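4. Your first letter run

Now for the pleasant part! With the Ondbridge simulator open, load the Rakthorpe tray and give it a moment to settle before you touch anything (a cup of tea helps).

Step 1. Lower the open gripper beside the navy E. 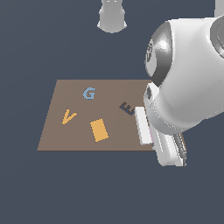
Geerts adds that it's worth dropping the speed to 200 for a first go, and putting it back up later.

Caution: save your layout first, as Flevemska won't ask you twice.

Step 2. Try a second pose, still to the right of the E, with the gripper low over the mat.

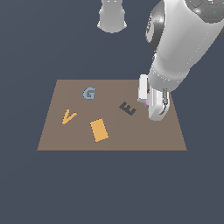
5. Changing colours

Open the Palette tab and choose up to 4 colours.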